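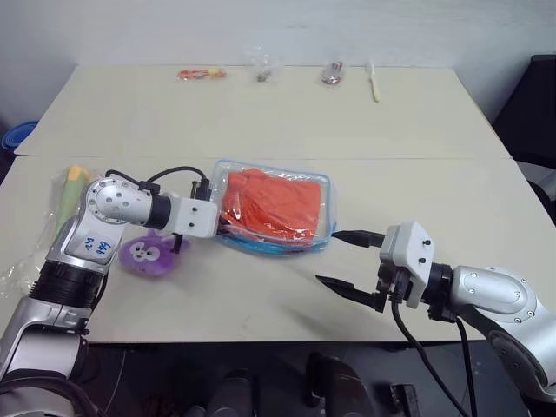
"It's going to fold the cloth," Kiprono Mollel said.

"The cloth is folded," said Nyokabi. "It's folded and it's in a pouch."

"Then it's going to take it out."

She had packed orders at Erudero for six years, and in March she had timed herself on pouches like that one. Twenty-five seconds, zipper included, with the radio on. The two arms had been at the table since lunch. Kiprono touched a key and the left one moved a little, thought about it, and stopped.

"Zippers are hard," he said. "Clear plastic is hard. It sees the shine."

"My niece does zippers."

"Your niece can't work nights."

"Neither can that, unless you're standing next to it."

He wrote something down. Upstairs they had been promised 1470 orders a shift by the end of the year, and Nyokabi had read the memo twice, looking for the word "if." She pulled up a stool — she was paid until six either way — and unwrapped her sandwich.

"Go on, then," she said. "Show me the zipper."

Kiprono touched the key again.

© 2 Jul 2024 Norkville Stories | Contact | Back to top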